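Zostlow Budget Watch
Progress report to the Takach fund, Mon 2 March

The county budget passed in January, at 2846 lines, and we have now read every one. The council calls it a budget for families. Families get a $53 credit on the trash fee. The trash fee went up by $100.
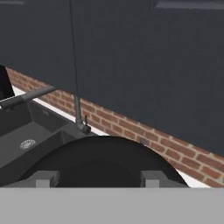
Our plain-English guide went to 1295 households, mostly in Kun and the streets by the old mill. Replies have been warm, apart from those asking us to fix the roads, a line that appears in the budget under "aspirations."

The property tax calculator works, except for farms. Farm rules are spread over four schedules, two of which cite each other.

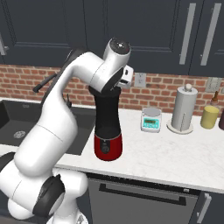
Kitchen render: white robotic arm over a black-and-red appliance.

Spending is on plan. Printing ran over, postage ran under, and the Lurex software license renewed itself with great enthusiasm.

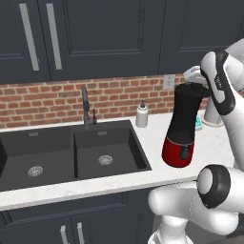
Still open: the bus subsidy, which the county says it has both kept and cut. We have asked for the worksheet twice. Farm rates come next, then the Kun meeting, and we will need the second payment before printing starts.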